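Jandcombe Introduces Vistov Upholstery Fabric for Benches and Ottomans Used as Laundry Surfaces

Light gray speckled weave is intended for seating that also serves for sorting and folding clothes

Jandcombe, a maker of upholstered household seating, today announced Vistov, a finely woven upholstery fabric for bench and ottoman tops. The fabric will be offered first on the company's Mthembu line of benches and ottomans, with orders opening in July.

Vistov was developed for a use that most upholstery specifications do not cover. Benches and ottomans in bedrooms, hallways and family rooms are regularly used to hold clothing between the dryer and the drawer. Garments are dropped on the cushion, sorted, turned right side out, folded and stacked. The cushion is then used for sitting again. Each of these steps puts a different load on the cover, and the company set separate requirements for each one.

The weave is tight and flat, with a speckled pattern in light gray. A flat weave was selected over a looped construction, as loops can catch on zipper pulls, hook closures and drawcord tips. The speckled pattern was retained from an earlier sample after lint of several colors was found to be less noticeable against it than against a solid gray of the same shade.

Surface friction was treated as a design value. On a very smooth cover, garments made of shiny synthetic material tend to slide toward the edge, and a folded stack shifts when the next piece is added. On a coarse cover, the same garments drag and are harder to flatten by hand. Vistov falls between the two. The target was set using athletic shorts, jersey tops and lined jackets, which the development group considered the most difficult items to fold on a soft surface.

"Cotton towels will stay where they are put on almost any fabric," said Rosalía Quintana, product manager for household textiles at Jandcombe. "Sportswear is the harder case. It is light, it slides, and it does not hold a crease well. We used it as the reference load throughout the work."

Color transfer was the second requirement. Red and dark blue synthetics were included in the test set at an early stage. Garments were laid on the fabric both flat and in loose heaps, under light pressure, and the cover was then inspected for marks. Trims and stripes were assessed separately from the main body of each garment, as the bands on sports clothing are often a different material and may be stitched, knitted in or printed.
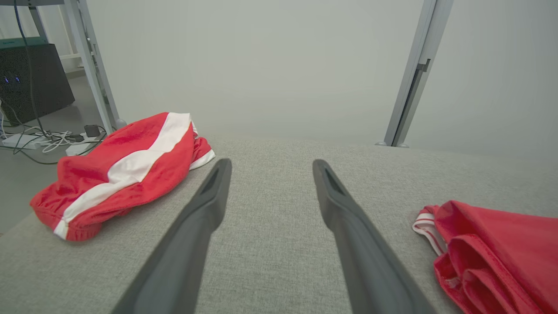
Can damp clothing be left on the cushion?
Damp clothing should be hung up or moved to a hard surface. Vistov tolerates short contact with moisture, but the foam below it dries slowly and may develop an odor.

The Mthembu cushion has been revised to suit the new cover. The upper foam layer is firmer than in the previous version, so that a garment can be pressed flat by hand without sinking into the seat. The lower layer is unchanged. Cushion edges are finished with a concealed seam, and the top surface carries no buttons or tufting. Both details were removed after folding trials, in which sleeves and waistbands repeatedly settled into the tufted points.

Abrasion performance was evaluated in the company's own laboratory. Samples were subjected to 3,000 cycles of a folding simulation, in which a weighted fabric pad is drawn across the cover, lifted and set down again. Samples were examined for pilling, broken yarns and change of color at regular intervals. This procedure is an internal one and is carried out in addition to the standard rub test used for seating fabrics.

The cover is removable. A zipper runs along the underside of the cushion and ends in a fabric pocket that holds the pull, which keeps it away from the floor and from clothing. The cover may be machine washed in cold water on a gentle cycle and should be laid flat to dry. It should not be tumble dried or bleached. For routine care, Jandcombe recommends vacuuming with a soft brush attachment up to 3 times a month, depending on use.

A folding guide will be supplied with each bench and ottoman. The guide is printed on a single sheet and deals mainly with garments that do not fold easily. For athletic shorts, the recommended method is to lay the garment face down, smooth the elastic waistband outward from the center, bring one leg over the other and fold from the hem toward the waist. For tops with trim along the side seams, the trim should be straightened before the first fold – a twisted band will pull the finished fold out of square. Crinkled synthetic pieces should be shaken out and smoothed by hand. Ironing on the cushion is not permitted at any temperature, and the guide repeats this warning on both sides of the sheet.

The guide also covers sorting. Users are advised to place unfolded items at one end of the cushion and keep the center clear for folding. Sets such as matching shorts and tops can be laid side by side and folded one after the other, so that they go into the drawer together. Finished stacks should be moved off the cushion before anyone sits down.

"The bench is the wrong height for long sessions on your feet," Quintana said. "Most people in our trials sat at one end, or on the floor in front of it. The guide assumes that."

Mthembu benches and ottomans with the Vistov cover will be available in 7 sizes. Seat height is 18 inches across the line. Replacement covers will be sold separately and will fit current cushions only. Owners of earlier Mthembu models will need to order the cushion and cover together, as the change in foam has altered the finished dimensions slightly.

Distribution will be handled by Cliter, which already supplies Jandcombe seating to independent furniture stores. Fabric swatches can be requested through participating stores. Swatches are cut from production rolls, and slight variation in the density of the speckle should be expected between rolls.

About Jandcombe
Jandcombe designs and manufactures upholstered benches, ottomans and replacement cushions for household use. The company operates its own cutting, sewing and testing facilities.

Press inquiries: Rosalía Quintana, Household Textiles, Jandcombe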